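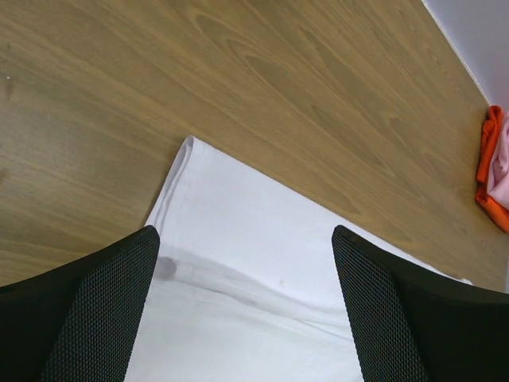
Gripper drops folded edge of cloth after pad change

Posted in Small Arms and Grippers

deltabench
I have a cloth folding cell built around a Deltico tabletop arm with a two-finger gripper and a wrist camera. It has to pick up the folded end of a white cloth off a wooden table and carry it over. It ran fine until I put new mesh-faced pads on the fingers in January. Now it closes, lifts an inch or so, and the cloth slides out. It does this on maybe one pick in four.

The counter reads 2,339 cycles on the old pads and 507 on the new ones. I put the close force back to 300, where it was before (that's the raw number in the setup screen, I don't know what unit it is). Open width hasn't been touched. Pads are from Soltton, same part number as the old ones. The table hasn't moved as far as I can tell.

Is there a break-in period for these or did I mount them wrong? I would like to avoid teaching all the points again.

Petau
Turn the force up. I run mine at 400 and never had a problem with towels.

edwards_shop
I'd leave the force where it is for now. More force on a thin cloth can push it out from between the tips if they don't meet square.

Check the pads first. Power off the arm, move the fingers together by hand and hold a strip of paper between them. Pull it out from the tip end, then try again further back. If it grabs at the back and slips at the tip, the pads are sitting proud at the rear and the tips never close all the way. On mine the old glue was the cause. I had scraped it off one finger and left a ridge on the other. Take the pad off, clean the finger down to bare plastic or metal, wipe with alcohol and let it dry before you stick the new one on.

Look at the mesh too. It picks up lint and once it fills in it gets slick. A dry toothbrush does the job. Don't use oil or any kind of spray cleaner on it.

After that, redo the finger zero. Even with the same part number the pad thickness varies a little, and the controller still thinks closed is where it was with the old pads. You do not have to teach the points again for this, only the zero. It's under the gripper page, at least on the older Deltico software.

Last thing is height. Stop the arm just above the cloth, before it goes down, and see where the fold lands between the tips on the wrist camera. If the fold runs at a slant to the fingers you only get a corner of it, and that will slip whatever you do with the pads. Turn the wrist until the fingers close across the fold, then lower it in small steps until the tips just clear the wood.

deltabench
It was the glue. Paper pulled straight out at the tips and was stuck tight at the back. I cleaned both fingers and did the zero, force still at 300. It has done nearly 400 picks since and dropped two. Both of those were with the cloth lying crooked, so I'll work on the wrist angle next.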